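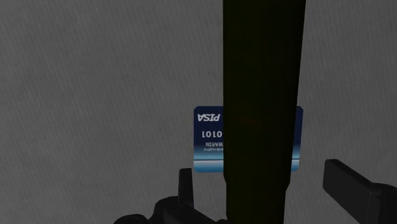 Cirka is a brand of small-format cigars made at Grernham and sold mostly through independent tobacconists. The line was set up by Mareike Böttcher, a former leaf buyer, and is blended by Marlene Stöcker. Known chiefly for short, thick sizes and for its sampler tins. Sold in the early period by post only, cheque with order, later by card, which was a late arrival at the firm, which held out against card payment longer than its rivals. Shops can now order by phone, but the firm still takes no orders after noon on a Thursday.

Name

The name is usually given as a misspelling of "circa", after the rough dates Böttcher wrote on her leaf bales. An older version has it as the name of a boat. Both turn up in trade write-ups, neither is sourced. Pronounced with a hard C in the trade, soft C by some customers.

History

Böttcher had bought leaf for the Lenz works, a maker of machine-rolled cigars, and left when Lenz gave up its long-filler range. She took over part of the old Lenz drying floor at Grernham on a short lease. First cigars were sold unbanded. Stöcker joined before the second batch and reworked the blend, dropping a heavier ligero leaf that had made the early ones burn unevenly. Surviving unbanded cigars are sought after by a few collectors, though they were not very good and age has not helped them.

The first year's output went out in plain card boxes. Bands came next: cream paper, brown lettering, no crest. The band has been changed once since, when the printer ran out of the cream stock, and the replacement is slightly yellower. Collectors date boxes by this.

Relations with Lenz have been described as cool. Lenz took back the lower floor when the lease ran out, and Cirka moved across the yard to its present building, where blending, rolling and boxing are all done on one level.
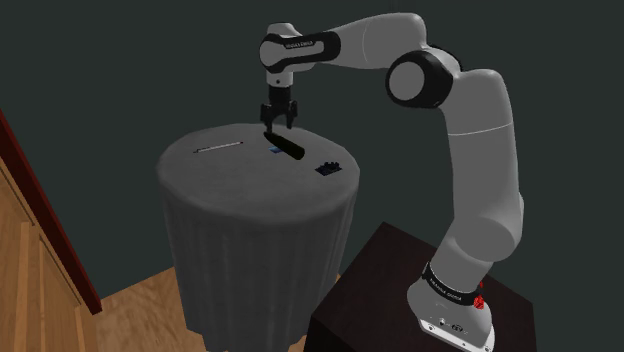
The move cost the firm most of a season. Humidity in the new rooms was hard to hold at first and a run of wrappers had to be written off, with the filler going into the cheaper bundles. Regular production was back by June. Shops on the waiting list were supplied first, in order of account number, which caused some ill feeling among the newer ones.

Range

The regular line has 5 sizes. All use the same filler and binder; the wrapper differs on the largest. From shortest to longest they are the Stub, the Half, the Yard, the Long Yard and the Butusard.

The Stub is the best seller. Short, fat, box-pressed, smoked in the time it takes to drink a coffee. 105 mm in length for the Half, which was the original size and the only one offered unbanded. The Yard was added at the request of shops who wanted something for the after-dinner trade, and the Long Yard is the same cigar with more of it.

The Butusard is a figurado, tapered at the foot, and the only one with a dark wrapper. It takes longer to roll than the others and is made by 2 rollers only. Often out of stock. The name has no meaning that anyone at the firm has given. It was left off the price list for a time and then put back, without notice, at a higher price.

A sampler tin holds 7 cigars: one of each size plus two extra Stubs. The tin has a hinged lid and a cedar slip inside. Early tins leaked air at the hinge and are not recomended for storage.

Blend and construction

Filler is a mix of two leaves, bought aged and then rested again at Grernham. Binder from a single farm, not named by the firm. Wrapper on the lighter cigars is a shade-grown leaf, fairly thin, and known to crack if kept too dry. Caps are single, wound by hand. Stöcker has said she prefers a loose draw, and the cigars are lighter in the hand than they look.

Finished cigars are rested before boxing, the larger sizes for longer. A sample from each batch is cut open and the rest of the batch held until it has been looked over. 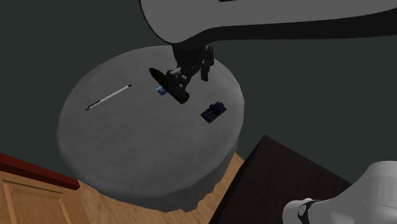
Batches that fail are not destroyed. They are sold unbanded in paper bundles under the name Cirka Seconds, from the door at Grernham, and are not sent to shops. Faults are mostly in appearence: soft spots, veiny wrappers, caps off centre. The blend is the same.

Reception

Reviews have been good on the whole for the Stub and mixed for the rest. Common praise is for the even burn of the later batches and the price. Common complaints: short supply, plain packaging, a bitter last third on the Yard. The Butusard divides people. Some smokers rate it the one serious cigar in the line, others find the dark wrapper swamps the filler.

Stöcker altered the Yard after the early complaints, using less of the stronger leaf. Boxes of the new version carry a small dot on the base.

See also

Lenz works
Box-pressed cigar
Figurado
Long filler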